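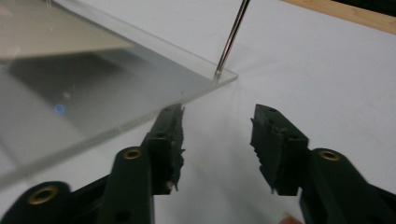
Ressort Technik und Werkstatt

Was ein Greifer aushalten muss

Der Handgreifer, um den es bei Itum geht, wiegt wenig und sieht nach nichts Besonderem aus. Zwei Finger aus sehr dunkelgrünem Kunststoff, Gelenkpunkte mit messingfarbenen Ösen, auf den Innenseiten je ein Belag. Geführt wird er von Hand. Dieselben Finger sitzen ein paar Meter weiter an einem Roboterarm, der Zuschnitte aus transparentem Kunststoff von einem Stapel nimmt und in eine Vorrichtung legt. Was mit der Hand vorgemacht wird, soll der Arm später nachmachen, und das geht nur, wenn beide Greifer gleich gebaut und in vergleichbarem Zustand sind.

Am Zustand hängt in dieser Werkstatt die meiste Arbeit. Die Beläge sind weich und müssen es sein, weil glatte Platten sonst aus den Fingern rutschen. Die Kanten der Zuschnitte sind aber sauber geschnitten und entsprechend scharf. Mit jedem Griff reißt ein wenig Material aus. Auf der Aufnahme sind die Beläge an beiden Fingern ausgefranst, kleine Lappen stehen in die Öffnung hinein. So sehen sie gegen Ende ihrer Laufzeit aus.

Das Wartungsheft sieht einen Wechsel nach 3.000 Griffen vor. Die Zahl stammt aus der ersten Zelle, in der noch dickere Platten liefen. Bei den dünneren Zuschnitten wird inzwischen früher nachgesehen, nämlich alle 120 Griffe. Geprüft wird mit dem Auge und mit dem Daumen: Gibt der Belag gleichmäßig nach, liegt er am unteren Ende noch fest, sind Stücke herausgebrochen. Ein gerissener Rand allein ist noch kein Grund zum Tausch. Fehlt der Belag dort, wo die Plattenkante anliegt, kommt er herunter.

Der Wechsel selbst dauert 13 Minuten, wenn der Ersatz vorgeschnitten bereitliegt. Der alte Belag wird abgezogen, der Kleberest mit einem Kunststoffspachtel gelöst, die Fläche entfettet. Metallwerkzeug ist an dieser Stelle nicht erlaubt, es hinterlässt Riefen im Finger, und auf Riefen hält der neue Belag schlecht. Danach liegt der Greifer eine Schicht lang mit geschlossenen Fingern in der Klemme. Getauscht wird immer paarweise. Ein frischer und ein alter Belag ziehen die Platte beim Schließen zur Seite, am Arm fällt das sofort auf, in der Hand gleicht man es unbewusst aus.

Die Gelenke machen weniger Mühe. An den Ösen sammelt sich Abrieb, der mit einem trockenen Pinsel entfernt wird. Öl kommt nicht daran, es wandert früher oder später auf die Beläge und von dort auf die Platten. Hat ein Finger seitliches Spiel, wird das ganze Glied ersetzt. Die Teile druckt die Werkstatt selbst, die Druckdaten verwaltet der Zulieferer Zurus und gibt sie mit einer Versionsnummer heraus. Bei Version 42 wurde der Fingeransatz verstärkt, seither ist dort keiner mehr gebrochen.

Eingerichtet wird auf einer hellen, matten Fläche. Transparente Platten sind für Kameras ein schwieriges Material. Sie spiegeln, was über ihnen hängt, und wo nichts spiegelt, sieht man durch sie hindurch auf den Tisch. Zu erkennen ist oft nur die vordere Kante, die je nach Licht leicht grünlich wirkt. Auch die Reflexe wandern mit, sobald sich der Greifer bewegt: Auf der Platte steht ein kleiner runder blauer Lichtpunkt, daneben eine breite beigefarbene Spiegelung. Die Software darf beides nicht für einen Teil des Werkstücks halten.

Deshalb wird der Ablauf zuerst langsam und mit ruhiger Platte durchgegangen. Ein dünner Metallstift, in der Nähe der Ecke aufgesetzt, gibt einen Bezugspunkt, der sich vom Kunststoff gut abhebt. Die Finger bleiben dabei offen. Erst wenn Kante und Ecke im Kamerabild der Kontrollstation stabil erkannt werden, wird der Griff mit geschlossenen Fingern geübt, zunächst ohne den Stift. Springt die Erkennung, wird die Beleuchtung verstellt und von vorn begonnen. Das kann einen halben Vormittag kosten.

In der Halle am Standort Wysocka läuft die Zelle seit dem Frühjahr im Einschichtbetrieb. Eine zweite soll unter dem Projektnamen Pollora noch im Juni dazukommen, mit breiteren Fingern und einem Belag aus festerem Material. Die Muster liegen schon im Regal. Beim ersten Versuch hielten sie länger, griffen auf staubigen Platten aber schlechter - ob sich das mit einer geriffelten Oberfläche beheben lässt, wird gerade geprüft. Bis dahin bleibt es beim weichen Belag, und die vorgeschnittenen Paare liegen in der Schublade unter der Klemme.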